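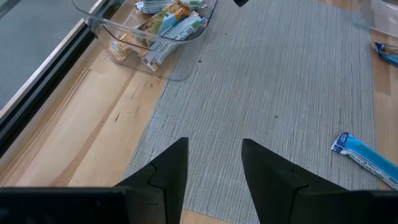 Gray woven mat, wooden table.

I gave up sugar in my coffee in February and it took me until last week to stop missing it. I used to take two spoons in every cup, and I drank four cups a day. I didn't cut down slowly. I put the sugar bowl on the top shelf one morning and left it there.

The first 12 days were bad. Everything tasted burnt. I tried three kinds of beans from the shop in Tatlow and hated all of them, which I blamed on the beans. Imre Erdős, who I work with, told me to use less coffee and cooler water. I let the kettle stand for a minute now before I pour. That helped more than changing beans did.

By day 30 I could finish a cup without making a face. What I use these days is a medium roast called Badano, ground a little coarser than the bag suggests. The dark one from the same people is still too bitter for me.

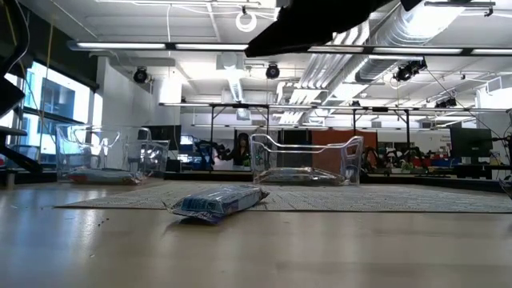 Filed under: Food & Drink

I was asked if I lost any weight. I didn't weigh myself before, so I can't say. I sleep the same as I did. My dentist had no comment.

The one real change is with other food. Store-bought yogurt is too sweet for me and I buy the plain kind. Ketchup is borderline. I still eat cake when there is cake.

I had one cup with sugar at my sister's house, to be polite, and left half of it. The bowl came down from the shelf for guests and it's back on the counter. I may try the same thing with salt on eggs, but not this summer.

Posted Jun 14, 2022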